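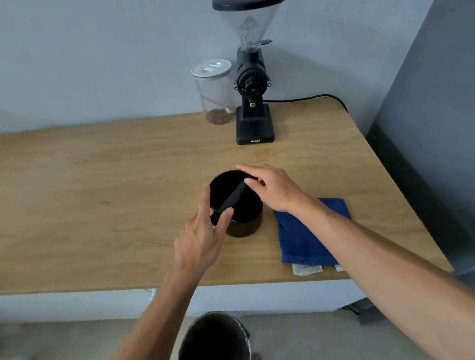
Mine did the same thing, a reader in the comments wrote: the auto-stop failed and the motor kept running with the cup full.

I bought the Clolach grinder in August for 370 dollars. After 66 doses the cutoff stuck – twice in one week – and only pulling the plug stopped it. Simard swapped the sensor board and it has behaved so far. Good grind, poor safety. 2 stars.

Home Reviews Kitchen Automation Contact

© Claltow Reviews Back to top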